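Soft fingers, orange bottles: my first weeks with the Salidix gripper

November 10, 2021

I've been wanting to try one of the soft gripper kits from Brusine since they showed the Salidix in July, and one has finally made it onto our bench. I'm a bit smitten! It bolts on where our old Korletey jaws used to go, and the ribbed fingers do most of the clever stuff by bending. Orange plastic bottles have become my favourite test piece because they're round, shiny and easy to squash. 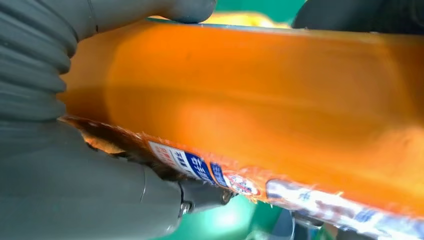
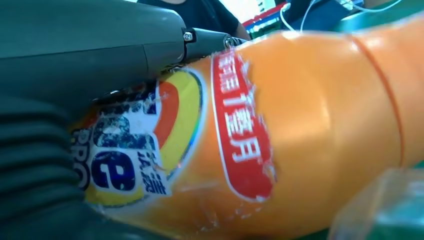

What comes in the kit

You get the gripper body, two spare fingers, a bag of hex screws, a cable that could stand to be longer, and a printed guide that's better than most. The mounting plate fitted our arm first go. I had it opening and closing by lunch, and most of the morning went on finding the right hex key (mine live in three different drawers).

The software is called Trallwood and runs in a browser. You set a closing width and a force from 1 to 13, then save the pair as a grip. I started bottles at 7 and have hardly moved it. At 10 the plastic starts to creak and dent, so there's a useful bit of room on either side.

How it handles

Lovely, mostly. The ridges wrap around a curve in a way the flat jaws never could, and a bottle lying at an odd angle still gets held. I ran 200 picks over two evenings and dropped four, all of them in the first batch while I was mucking about with the width. Colour and shine make no difference to it, of course, but they do to our vision setup, so I was glad to have one less thing to fret over.

Labels are the weak spot. Wrinkled or peeling film slides about under the fingers, and if you grip right on top of it the bottle can roll a little as the arm lifts. Grabbing closer to bare plastic helps a lot.

Price and grumbles

Our kit was $800 plus freight, which I think is fair for something this well made. Spare fingers are sold only in pairs, which is annoying. Trallwood also forgets your saved grips if you close the tab too quickly, so write your numbers down until they fix it.

Next up is a tray of soft pouches. I'll post the settings once I've got some worth sharing.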